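Penport shop teaches two-armed robot to sort by remote control

An automation shop in Penport has spent the spring and early summer teaching a two-armed robot to pick up small household items, and most of the teaching is done by people with their hands on a set of controls.

Odura, which builds sorting and packing equipment for small warehouses, began the work in April. An operator sits at a desk beside the robot's table and moves a pair of handheld controllers. The arms on the table follow. Each time a task is carried out, the positions of the joints and the pictures from the cameras are saved together as one demonstration. The saved demonstrations are then used to train a program that is meant to run the arms on its own.

"We don't write down where the arm should go," said Merle Hinds, who runs the training program. "We show it. If I reach for something in a clumsy way, it learns the clumsy way, so we try to keep the operators rested and the sessions short."

Small, light objects in a container are harder to pick up than they look. They slide when touched and come to rest at odd angles, and a shiny container throws glare back at the camera on the wrist. The operators work from that wrist view for the last part of each reach. 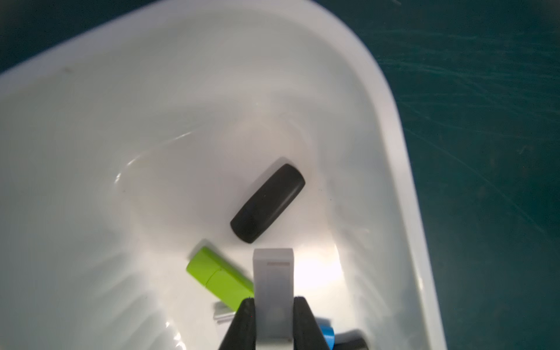

The wrist camera's view into a white basin, with a black object and a green one near the gripper.

Cameron Ruawai, who has recorded more sessions than anyone else at the shop, said the close view takes getting used to. New operators tend to watch the arm itself through the side of the enclosure and then overshoot. After a few days they start to trust the screen.

"You stop thinking about the elbow," Ruawai said. "You look at the fingers and the thing you want, and the rest of the arm comes along."

The company had logged 3,150 demonstrations by the end of last week. Of those, 1,903 were kept for training. Sessions are thrown out when an item is dropped outside the work area, when the operator pauses too long, or when a camera loses its connection partway through. Hinds said the share being kept has gone up since the shop cut sessions to 23 minutes and put a break between them.

Operators use both arms, though not always at the same time. The items and the layout are changed between sessions so that the program does not simply memorize one arrangement. 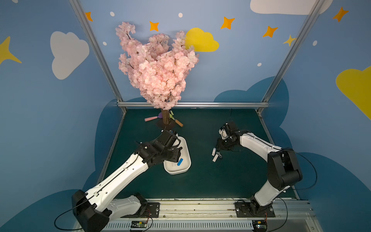 PENPORT, Wednesday, July 12, 2023 — Odura will open its training table to outside operators for the first time this month, the company said. People with no background in robotics will be asked to try the controls, and their sessions will be stored separately from those recorded by staff.

Hinds said the shop wants to find out how much practice a person needs before the recordings are useful. The staff operators have been doing the work for months and have picked up the same habits from each other, she said, and a wider range of styles may help the program cope when an object is not where it expects.

The first outside group will come from Tamihana, a packing cooperative on the east side of town that already uses two of Odura's older conveyor units. Its members will be paid their normal hourly rate while they are at the table.

Odura has not set a date for running the arms without an operator in a customer's building. A trial at the Brestach parcel depot was discussed in the spring and is still under review.

Those who want to take part in later sessions can leave their names at the Odura front office on weekdays.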